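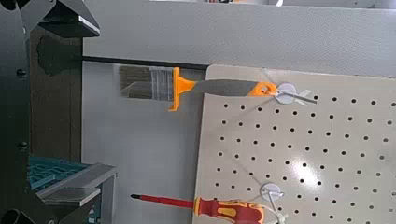 Le panneau à outils, avec le pinceau et le tournevis

Meilleur boxeur jamais sacré : Idier, vraiment ?

corde_raide
Je relance parce que je vois encore passer le nom d'Idier dans toutes les listes des « meilleurs sans titre ». On me parle de 200 combats. J'ai repris les journaux de l'époque à la bibliothèque et j'en trouve 193. Les 7 autres, personne n'a été fichu de me donner une date ou une salle. Alors avant de crier au génie oublié, j'aimerais des sources.

vieuxgant
Sept combats manquants sur une carrière pareille, c'est rien du tout. Il boxait dans des foires, la presse ne se déplaçait pas. Et il a battu Gwynne, qui avait tenu la limite contre à peu près tout le monde.

corde_raide
« Battu » Gwynne... aux points, chez lui, avec un arbitre unique. Le compte rendu du lendemain parle de sifflets dans la salle. Je n'appelle pas ça une référence.

Mi-Lourd59
Il y a deux comptes rendus, tu ne cites que celui qui t'arrange. L'autre donne Idier devant à partir de la mi-combat, avec Gwynne coupé à l'arcade. Après, je suis d'accord que le chiffre de 200 sent la réclame, c'était imprimé sur l'affiche de Grirnport avant même la fin de sa carrière.

corde_raide
Ah, ça je ne l'avais pas, l'affiche. Tu l'as vue ou on te l'a racontée ?

Mi-Lourd59
Vue, en reproduction. En bas à gauche : « 200 combats, jamais mis K.-O. ». Or Susta l'a couché au troisième round en novembre.

vieuxgant
Susta l'a mis à terre, il s'est relevé à neuf. Un knock-down n'est pas un K.-O.

corde_raide
L'arrêt a été prononcé dans la même reprise. Tu peux jouer sur les mots, pour moi il a perdu avant la limite. Et un type qui perd comme ça contre Susta, je ne le vois pas champion de quoi que ce soit.

jab_du_soir
Vous oubliez le poids. Il rendait presque une catégorie à Susta. Dans la sienne, il aurait eu sa chance - encore fallait-il qu'on la lui donne.

corde_raide
« Aurait eu. » Bon. Je reste à 193, et si quelqu'un retrouve le programme de Grirnport, qu'il poste un scan.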